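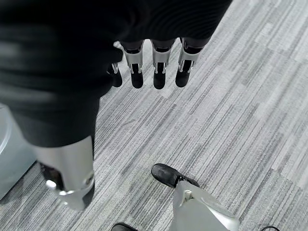
Stojanovska Course in Household Storage
Handout 11: Placing bins at floor level
Floor storage is any container that rests directly on the finished floor, without a shelf, plinth or wheeled base. It is treated separately from shelf storage because the container shares its surface with foot traffic and cleaning. Objects with rounded sides, such as the pale gray one at the left edge of the view, need to be measured at their widest point and at the base. The two figures can differ, and only the base figure says how much floor is lost. The wider one decides how close the object can stand to a wall or to its neighbor.

Terms used in this handout

Footprint: the area of floor covered by the base.
Envelope: the area covered by the container seen from directly overhead, rim and handles included.
Approach side: the side from which the user reaches in.
Clearance: free floor between the envelope and the nearest fixed object.

Record all four on the Rokard sheet. Use the same units throughout. A lid that is stored under the container does not change the footprint unless it projects past the base.

Visibility of contents and surroundings

Small items are found faster when they differ in lightness from what lies behind them. Color matters less than lightness under weak room light. Dark items dropped beside a pale container are usually noticed; pale items are often missed. Shiny metal is harder to classify. It picks up highlights that stand out at one angle and fade at another, so check metal items from two positions before sorting them into a group. 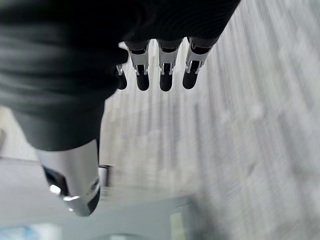
Fig. 2. Black and bright metal parts against a pale background.

When a container must hold items of mixed lightness, line the bottom with a plain sheet of middle gray. Patterned liners are not recommended. Replace the liner when marks on it can be mistaken for contents.

Loading sequence

1. Empty the container and wipe the inside.
2. Put heavy items at the bottom, spread across the base.
3. Fill no higher than 2 inches below the rim.
4. Check that the container does not rock when pressed at each corner.
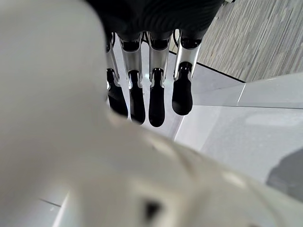
Alignment on plank floors

Plank seams give a ready reference line. Choose one seam, set a lower edge of the container along it, and note which seam was used. If the container is moved for cleaning, it can be returned without measuring. The white bin in this last view is on a light wooden box, over a gray wood-grain laminate floor with narrow planks in alternating lighter and darker strips, and the change in tone can be used in place of the seam where the seam itself is hard to see. Narrow planks allow finer positioning than wide ones. On printed laminate, do not take a grain line for a seam.
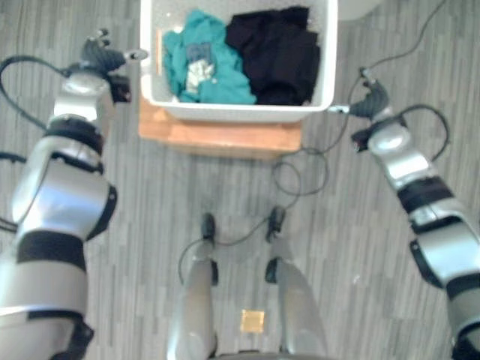

Clearance is set after alignment. The Somlow method used in this course allows 20 inches on the approach side and up to 13 inches on the others, depending on how often the floor is cleaned. Measure from the outer wall of the bin or from the rim, whichever projects farther. Lower corners deserve a separate check, as contact there tends to turn the bin out of line instead of sliding it straight. With a pale bin set directly on a gray floor of this kind, the difference in tone helps when checking the base against the planks. Stand so that the planks run away from you and compare the side of the bin with their direction.

For the June exercise, complete one Rokard sheet for a floor bin at home and attach a sketch showing plank direction. Mark the approach side with an arrow. Ditetent sheets from the earlier unit are also accepted if the clearance column has been added by hand.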